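Pratum Games Club
Minutes of the regular meeting, Thursday 20th November

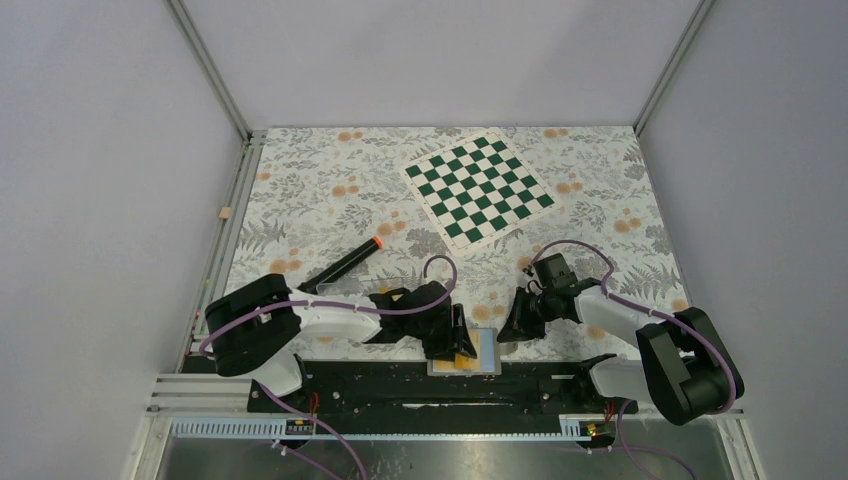
Item 3: the board on the leaf-pattern mat, with marker and blue tray.

Present: Arnar Østergaard (chair), Mikkel Ladefoged (minutes), and the members who signed the attendance sheet. Apologies were received from two members.

The chair opened the meeting and asked if everyone had received the agenda. One member had received only the first page. The second page was read aloud.

1. Minutes of the previous meeting

The minutes were approved with one correction. In the paragraph about the door key it was written "returned", but it should be "to be returned". The key is still with the member who has it.

2. Room and rent

Arnar reported that the rent for the room stays the same until the end of March. After this date the owner wishes to talk about a new agreement. He has asked us to put the chairs back along the wall after each evening, and to close both windows. Last week one window was found open in the morning.

It was discussed whether we should move to the smaller room on the same floor. Some members think the smaller room is warmer and has better light. Others said that the tables there are too low for long games. There was no vote. Arnar will ask if we can try the smaller room for one evening before the spring.

3. Boards and mats

The meeting looked at the green and white board, which is the board we want to use for beginners' evenings. The squares are dark green and white, with a white border around them. Members agreed that the dark green is restful for the eyes. One member would have preferred brown, as he learned on a brown board and finds the other colors strange. His opinion is noted here at his request.

A longer discussion was about the mat. The mat is white with gray leaves and ferns and orange-peach flowers. Several members like it very much and said it makes the table more friendly for new people. Mikkel was of the opinion that the pattern is too busy to have under a board, especially for children, who should look at the squares and not at the flowers. It was also said that a white mat will show coffee. The chair reminded everyone that drinks are to be kept on the side table, and that this rule is older than the mat.

It was proposed to buy a plain mat from Tikham. The proposal was put to a vote and did not pass. The mat stays until the summer, and the question can be taken up again then.

It was further agreed that the board should be placed straight to the players when a game is set up, with a white square in the corner to the right of each player. Beginners often get this wrong, and it is easier to correct before the pieces are out. Mikkel will write this on a card and leave it in the box with the pieces.

4. Markers and small things on the tables

The black marker with the orange cap is for the results sheet. Members are asked to put the cap on again after writing and to lay the marker beside the board, never on it. Two older markers are dry and may be thrown away.

The pale blue tray is to be used for small things during play. It was asked if captured pieces should also go on the tray. Arnar thinks yes, Mikkel thinks they should stand next to the board so that both players can see them. It was decided to let the players choose.

5. Beginners' evenings

The first beginners' evening will be held in March. There are places for 50 persons in the large room, but we do not expect so many. Arnar will print the invitation, and it will be put up in the library and in the Petrauskas bakery, where they have kindly said yes to this.

The evening starts with a short lesson on how the pieces move, followed by free play. Five members offered to sit with the beginners. They are asked to come early so that the tables are ready when the guests arrive. It was stressed that we should not correct every move, only when somebody asks.

The question of an entrance fee was raised. After some discussion it was agreed that the evening is free, and that tea will be paid from the club's account.

6. Friendly match against Fliltitden

The club in Fliltitden has written and would like to meet us for a friendly match. They suggest to play at their place, with a return match here later in the year. The meeting was positive. Mikkel will answer the letter and ask how many boards they want to play, and if there is a bus back in the evening. Members who have a car are asked to tell him if they can drive.

7. Money

The account was presented on paper. There is 500 set aside for equipment, and none of it has been used since the last meeting. A new clock was mentioned as the most needed thing. Arnar will find two prices and bring them next time.

8. Any other business

A blue scarf has been left in the room. It hangs on the hook behind the door.

One member asked if the meetings could begin a little earlier. This will be put on the agenda for the next meeting.

The chair thanked the members and closed the meeting.

Minutes written by Mikkel Ladefoged
Approved by Arnar Østergaard

This website uses cookies to remember your settings. By continuing to use the site you accept our use of cookies. Accept | Read more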